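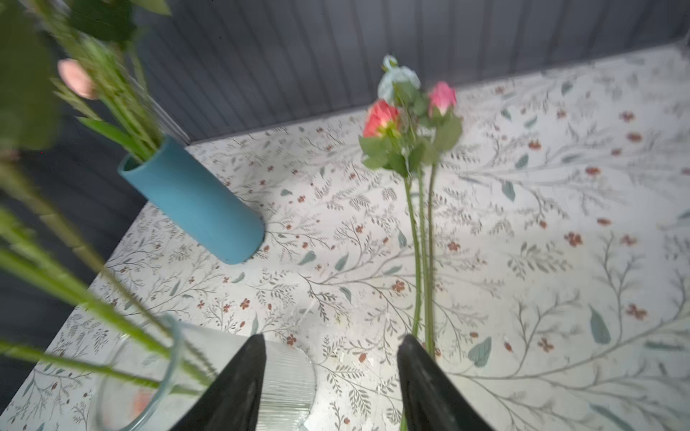

Photo: Wakenen project, wrist camera. Free to reuse with credit.

Wakenen Flower Arranging Set
README, last edited Sep 27, 2023

Purpose of this file

This README goes together with the Wakenen recordings of artificial flowers being handled by two robot arms. It also contains our planning notes for equipment, because several groups asked us what they must buy before they can repeat the task. Please read the budget part before you order anything. Prices are in US dollars and without tax.

Task

Artificial roses are arranged in vases. Each episode is one attempt. The first release has 700 episodes. The files are in the folder "episodes", and the list of purchases is in "budget/parts.csv".

What to plan for

Two arms are the largest cost, and they are not included in the figures below. We ordered ours through Treloar. For the small things we set aside 500 dollars for each cell:

- flowers, vases and printed table covering
- wire baskets and cable ties
- spare gripper fingers

Cameras have a separate line of 400 dollars. It pays for the wrist cameras and their mounts, but not for the computer. We recommend to order 2 extra camera cables at the same time, as the shipping costs more than the cables.

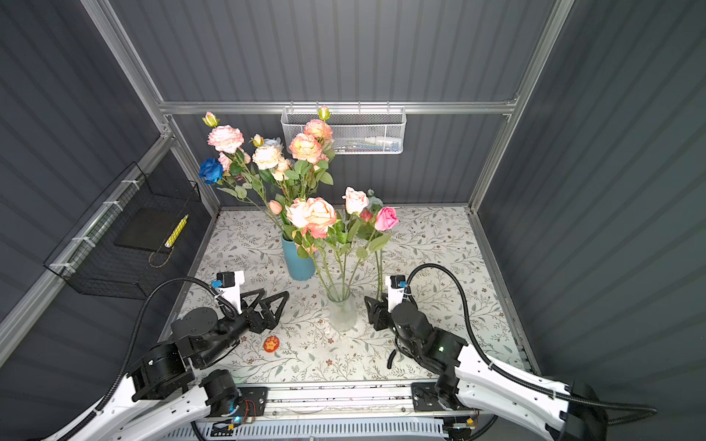
Workcell with both arms, two vases and patterned table covering.

Space and delivery

Measure the door of your room before you order the frame. The rails can be delivered cut to length, but Endus asks for the final drawing before they accept the order. In our plan the delivery of the second cell is in October, at the Eltham site. Keep some money for changes to the frame. We did not do this in the first budget and had to move it from the camera line.

Flowers

Buy all the flowers in one order. The same product can have a different stem thickness in the next batch, and then old and new episodes are difficult to compare. Write the batch number in parts.csv.

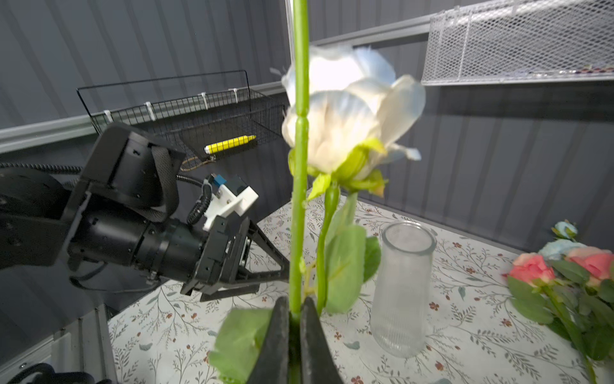
Can we start with one arm and buy the second one later?
It is possible, but buy the full-length base rail at the beginning. Changing the rail later means that you must mount and calibrate the first arm again.

Known gaps

The file parts.csv has no entry for electricity or insurance. Repair costs will be added after the second cell is installed.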